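Keep the planner out of the grasp

Manipulation teams like a single policy that does everything from pixels to joint torques. I think the last few centimetres deserve their own controller, tested on its own, and that simulation is where the argument should be settled. Clutter on a kitchen counter is enough to make the case.

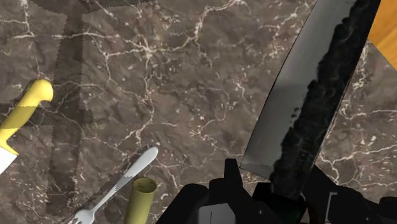

Sobia Khokhar

A dark textured blade beside a black gripper is a poor target for segmentation. The mask bleeds from one into the other, and veined marble gives the depth-free baselines plenty of false edges. At Loteo we logged 1548 grasp attempts in March with the wrist view feeding the planner directly. Most failures were labelled "planning". When Till Janssen replayed them with ground-truth poses, the planner was fine. The error was in perception, and our tooling had no place to record it.

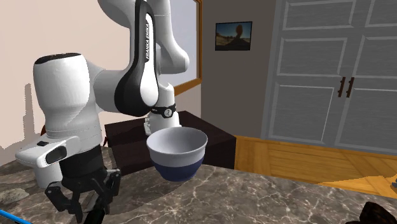 So the interface matters more than the model. A planner should receive a pose, a covariance and a timestamp, and should refuse to close the fingers when the covariance is too wide. Ours now runs the check at 100 Hz in a separate process. It costs us 2 ms and a config file that people complain about.

The usual objection is that end-to-end training will absorb all this. Perhaps it will. I would still want the intermediate values written to disk, in a format I can diff.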